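Home | Notebook | People | Seed Library | Contact

Workshop notebook, Nustmont growing shed
21/12/2021

Shortest day of the year and I spent most of it on germination counts, so at least I was indoors! Dorota and I finished the last of the winter rye from Hegarty. The older lot is slower than the newer one, which we expected, but it's catching up and I'm not ready to throw it out yet. I want one more look after the holiday.

We put in 600 seeds of each lot this time (Glenys thought that was overkill, and my back agrees with her). Folding the damp paper towels took forever. Next round I'm asking for the rolled method Si-eun used on the clover, because her towels stayed evenly wet and mine had dry corners again. Dry corners, every time! I think I'm wringing them out too hard.
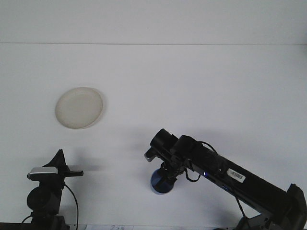

Anyway, back to the rye. Marcelino wants a rate for the spring cover crop plots and keeps asking me for one number, and I keep giving him 2. He can have the low rate if we drill it and the high one if we end up broadcasting, and that depends on whether the drill is fixed by then. The seed cups on the left side are still sticking. I took one apart after lunch and found a wad of old chaff and what I'm pretty sure was mouse nest. Cleaned it, put it back, still stiff. Might be the shaft.

Wendy called about the Juvon vetch. It's on back order until May, no good to us at all, so she's trying Mikeck for a smaller bag. If that falls through we'll run the rye on its own in the bottom field and I'll stop complaining about it.

Oh, and the seed fridge was reading too warm again this morning. I moved the peas to the lower shelf and turned the dial down a notch. Would whoever is in first on Thursday please check it and write the reading on the door sheet?

Still to do: relabel the oat jars, find the good tweezers, order more towels (the plain brown ones, the white ones fall apart).

5 comments | 2 shares
Last updated by Dorota Pawłowska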